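Every few months somebody online tells me that a black table will change my living room. The latest was a long post on the Jino forum claiming that a matte black top "hides everything." I have lived with dark furniture for 13 years and I would like to know what they think it hides.

Crumbs? No. Dust? Please. You wipe it in the morning and by 3 in the afternoon you can write your name on it. What a black table does hide is anything else that is black, and in my house that means chargers. I once spent an evening looking for an adapter that was sitting in front of me the whole time.

The other promise is the rounded edge. The Pletcombe catalog says a curved table "invites the room in," whatever that means. My complaint is simpler. Cables don't like curves. On a straight edge you can run them along the back and pin them down. On a rounded one they slide off wherever they please and hang there.
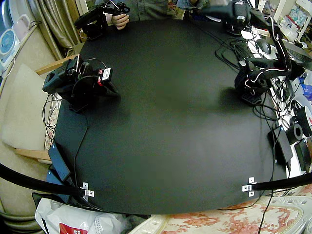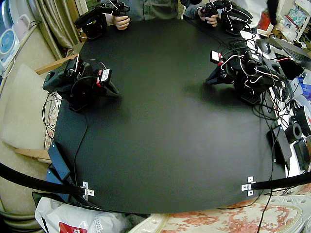
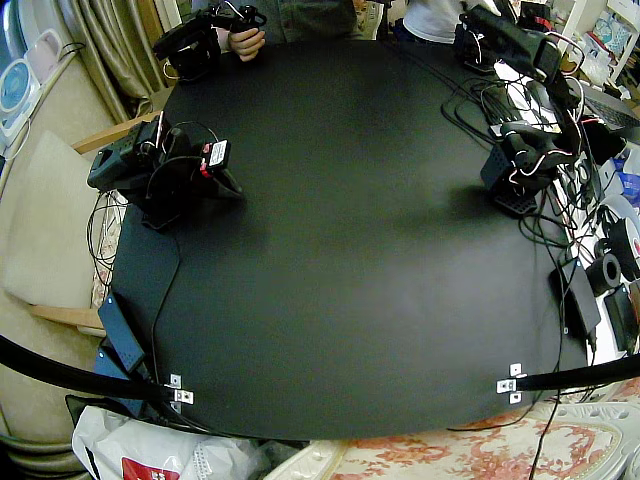

Then there is the business of pairing black with beige. I'm told the pale stuff "softens" it – beige curtain, beige chair, a bit of light wood in the armrests. Fine, I'll give them the light wood. I like light wood. But a beige chair pushed up close to a table is a chair waiting for coffee, and I don't believe a word of what Undier prints on its fabric labels about stains.

As for cable management, I have bought most of it. The Tseng clips let go after 7 weeks. The sleeve thing was worse, because every time you add one cord you have to pull out all the others. A box under the table just becomes a box of cords under the table. I still have two of those.

The forum post had 1000 likes when I last looked, so clearly I'm outvoted. Maybe those people own fewer chargers than I do. My sister-in-law wants to order the big one in February and asked for my opinion, and I told her to put a black bath towel over her old table for a week first and see how she gets on with it.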